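Narum Users Board > Simulation and Control > Faults and Logs

Thread: Bottle drops during transfer to plate, gripper still reports "object held"

requena_o
Posted 11 September 2022

Setup: single arm on a pedestal at the end of a wood table, two-finger gripper, all in simulation. The task is pick a bottle, carry it over the table, set it on a plate. We ran 3,208 episodes overnight on the Follthorpe build. In 954 of them the bottle left the fingers somewhere between lift and place, and the status flag stayed at "held" all the way to the place pose. The arm then opened the fingers over the plate with nothing in them and logged a success.

The flag is my main concern. A drop I can tune for. A drop recorded as a success ends up in the training set.

Wrist view from one of the runs: 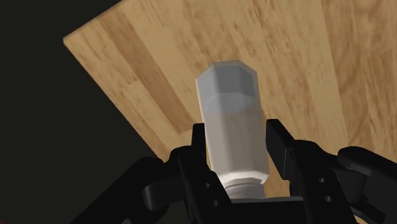 Wrist camera, faceted bottle between the fingertip pads, neck toward the gripper base.

Friction is at the Narum default. Grip force is 6 N. I have not touched the solver settings.

utoledo
Your collision mesh is probably the cause. If the visual mesh has facets and the collision mesh is a convex hull of something coarser, the pads touch on an edge. One edge per side means the bottle can pivot, and once it pivots far enough it walks out. Turn on contact point display and count the points on each pad. You want at least two per side.

Also check that the pads are parallel to the facets at close. The planner does not care about yaw unless you tell it to.

k_mabaso
Disagree that this is a mesh problem. I had the same pattern with a smooth cylinder on the Escobar gripper model and got the same false "held" flag. The flag is computed from finger position and motor current. If the commanded width is a bit wider than the object, current never rises, and the position check alone passes. Open the gripper config and look at the hold condition. In the version I have it is an OR. It should be an AND.

requena_o
Checked both.

Contact points: one on the left pad, two on the right, in most of the failed runs. So utoledo has something.

Hold condition: it is an OR. So k_mabaso has something too.

Room camera from the same setup, for anyone who wants to look at the carry pose: 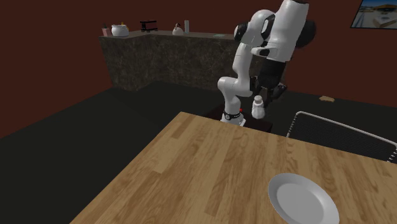
Room view, bottle under the gripper near the far edge of the table, plate at lower right.

The carry path starts at the far edge and crosses most of the table. Peak wrist acceleration is in the first third of the move. I have not yet plotted drop time against acceleration.

tsombatkul
Plot it before changing anything else. If the drops cluster at peak acceleration, grip force is too low for the move and the mesh only makes it worse. If they are spread evenly, it is creep in the friction model, and a better mesh will only delay it. Those two need different fixes and the success rate alone will not tell you which one you have.

utoledo
Creep at this time scale would surprise me. The carry is too short.

tsombatkul
It depends on the step size. At the default step with the default solver iterations I have seen an object slide the full length of a pad during a slow carry. Double the iterations and run a small batch. It costs you an hour.

requena_o
Plotted. Most of the drops are in the first third of the move, then a long flat tail. I would call that both. Reran a batch with double the iterations and the tail is mostly gone. The early drops are still there.

k_mabaso
Fix the flag first anyway. Whatever you do to the physics, you will still have some drops, and they need to be labeled as drops.

noelia_r
We had this at Lovetti in April with clear cups as well as bottles. Slower carry helped more than extra force. At high force the cup model started to jitter between the pads and popped out upward. We ended up checking object height against gripper height at every step and ignoring the gripper's own flag completely. 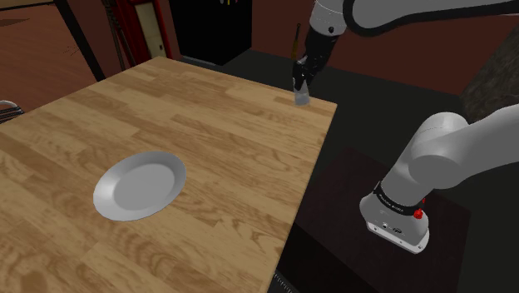

Does the height check still work if the object is wedged at an angle and has not fallen?
Only in part, so we added a tilt limit on the object pose and end the episode as failed when it goes past the limit.

utoledo
That uses ground truth pose, which you will not have on hardware. Fine for labeling data. I would keep it out of anything the policy can see.

noelia_r
Agreed, it is for labels only.

requena_o
Current state, for whoever finds this by search:

Hold condition changed to AND.
Solver iterations doubled.
Carry speed reduced in the first third of the move.
Height and tilt check added on the label side.
Collision mesh rebuilt from the visual mesh, not tested yet.

All 3,208 episodes are being relabeled from the stored poses. The old success labels should not be used. I will post the contact counts for the new mesh when the batch finishes.

k_mabaso
Please attach the config diff too. The OR is still in the copy I downloaded this morning.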